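4. Hands-on review of the Fodotach bench kit

4.1 Setup and task

The Fodotach kit is sold by Carkeck as a ready-to-run two-arm bench cell. Arms, grippers, rail, paneled booth, wrist cameras, teaching software. We bought it at list price, no discount, and set it up in our lab in Fitberg. Carkeck had no say in the tests and has not seen this section before submission.

Assembly notes first, as buyers will ask. Booth goes together fast. The manual is weak on cable routing, and the cable page shows an older bracket than the one in the box. We ran it our way and checked both arms through full reach before going on. Camera setup is menu driven and mostly painless - one restart needed after the first software update.

The task reported here is hammer work on a small wood block. Picked on purpose. Most bench kits get shown off with cups and soft toys, where a sloppy grip costs nothing. A hammer is long and head-heavy, and wants to turn in the fingers. One arm handles the tool, the other is free to steady the work if the operator wants it. The wrist view in Figure 1 is the one the operator sees on the small side monitor, and it is also what gets saved with each run.
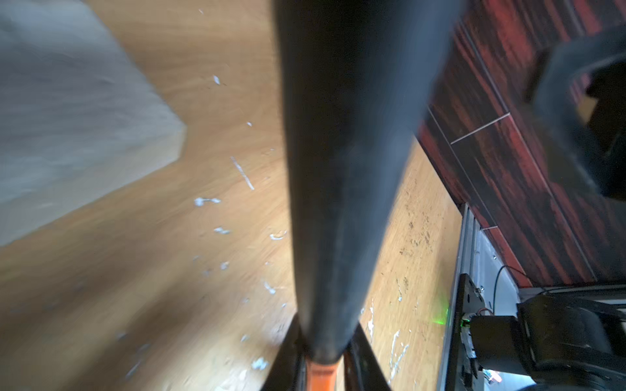
Does a buyer need the paid Yoo software plan to run the kit?

The arms, cameras and basic recording all work without it. The plan adds run sorting, shared storage and remote help, and a single lab can live without those for a good while.

Back to the wrist cameras. Motion blur is the main complaint. Fast moves smear the floor grain badly, and small debris turns into streaks. Slowing the operator down helps more than any setting we tried. Exposure can be locked, and should be - auto exposure hunts when the gripper passes close to the dark wall panels. Those panels look nice but we would of picked a plain matte finish. Strong grain in the background is no help to anyone tuning a vision model.

4.2 Runs and scoring

Each operator did 60 runs, split into 4 blocks with a rest between. A run was scored clean if the tool was picked up, brought to the block and set down again without the safety stop cutting in. Dropped tool = fail. Block pushed out of reach = fail. Operators got a short practice period on the free arm first, not scored. The floor was not swept inside a block of runs, so debris built up, same as it would on any real bench.

The fixed view was kept for scoring only and never shown to the operators. Scorers worked from it alone, wrist video was opened just for disputes.

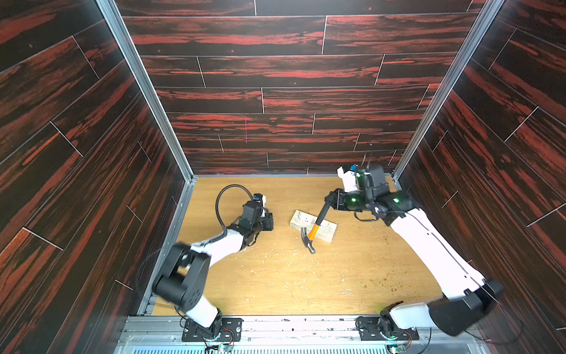 Grip slip was the top cause of failed runs. The stock finger pads are fine on flat sides but less sure on a rounded handle, and a small twist at the pads means a large swing at the head. Regripping lower down costs time, and operators learned to avoid it by going in closer to the balance point. That habit carried over from block to block, so later blocks should not be read as a fair test of the hardware by itself.

Reach was OK across the middle of the board, poor in the rear corners. Carkeck sells longer links as an add-on. Not tested here.

4.3 Limits

One kit, one room, one tool. We did not measure strike force, and nothing here says the kit is safe for hard hammering over long periods. Wear on the pads was checked by eye only. Support was polite but slow to recieve our logs, and the fix for the bracket page was promised for March. Spare pads ship in packs of 2, which runs out quick on a task like this one. Anyone planning tool work should order extra up front and budget time for swapping them, as the screws are small and the angle is awkward with the arm mounted.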